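The Long Goodbye to My Grandmother's Dishes

December 16, 2023

I have moved 12 times as an adult, and I used to brag about that at parties. Look at me, so light on my feet! Then my grandmother's dishes came to live with me, and I stopped bragging.

You should know what we're dealing with. It's a dinner service for 16, cream with a thin blue line around the rim, and it includes things I had to look up. There's a dish that is only for celery. There's a lidded bowl so small that my family has been arguing over its purpose since before I was born (my aunt says mustard, my mother says she's wrong, and that's as far as anybody has gotten). All told it comes to 100 pieces, a number I know because my grandmother wrote it on a card and taped it inside the cabinet door, with the word COMPLETE underlined twice.

It came to me in October, when my mother sold the house in Prustarville. She didn't ask if I wanted it. She called and said, "You have that long wall in the dining room," and I said yes, I do have a long wall, and a few days later I was driving home at a crawl with the back seat full of gravy boats and every pothole going straight through my heart.

I live in a rental. I love it, but I won't be here forever, and now every apartment listing I look at has a second question attached to it. First, can I afford it? Second, where would the celery dish go?

So I did what I do when I'm nervous, which is talk to everyone I know. And boy, do people have feelings about inherited china. A woman in my choir told me she eats cereal out of hers every morning and has broken four bowls and regrets nothing. My downstairs neighbor has had her mother-in-law's set in the basement for decades, still in the newspaper it was wrapped in, and she goes down every now and then to read the newspaper. A guy at work gave his away on the curb and then lay awake until he went back out in his slippers to get it. It was still there! He told me that part hurt more than anything.

I also called a secondhand dealer, a little shop named Jeltus over by the bus station, to find out what the whole thing was worth. The man on the phone was kind. He asked about the pattern and the maker and whether there was gold on it (there isn't), and then he said he could do 66 dollars if I brought it in myself. For all of it. I thanked him and sat on the kitchen floor for a while. I had been handling those plates like museum pieces, and they're worth a tank of gas and a pizza.

Strangely, that phone call loosened something up. I went straight to the cabinet, got down a dinner plate and put a grilled cheese on it. It was an excellent grilled cheese. The next night I used a soup plate. By the end of the week I'd made a stew just so I'd have a reason to bring out the tureen, and I ate it alone in my sweatpants with my cat, Lu, supervising from the next chair.

What I've landed on, for now, is splitting it. My cousin gets the serving pieces, as she has the big table and the children who might someday want them. I'm keeping plates and bowls for eight and the mystery mustard bowl, which I wasn't willing to discuss. The rest is going to anyone in the family who raises a hand, and that means packing. I have learned a lot about packing.
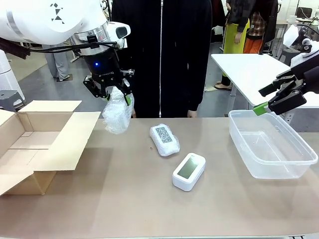 Can you really mail old china and have it arrive in one piece?

Most of the time it gets there fine, if you wrap every piece separately, stand the plates on edge like records and fill the box so tightly that nothing shifts when you shake it.

I didn't believe the part about standing them on edge. I'd stacked plates flat in every one of my moves, and I'd lost a few in every one of my moves, and I had somehow never connected the two. A plate lying flat takes the whole weight of its friends when the box gets dropped. On its edge it's a lot tougher. Double boxing helps too, with a couple of inches of padding between the inner box and the outer one. And go easy on the size! I filled one gigantic carton and then couldn't get it off the floor, so I had to take everything out again, with Lu climbing in behind me.

I started with a box for my aunt, who asked for teacups only. I tucked the handles with a little extra tissue, wrote FRAGILE on all six sides and put a note in the top saying that if she wanted to reopen the mustard question she could come visit and do it in person. She called the night it arrived. One saucer had a chip, and she's decided it was there already, from a Thanksgiving when my grandfather did the washing up. I don't remember any chip. I let her have it.

My grandmother's card is still in my kitchen. I taped it inside my own cabinet door, next to the takeout menu from Troro. It still says COMPLETE, and I haven't touched it.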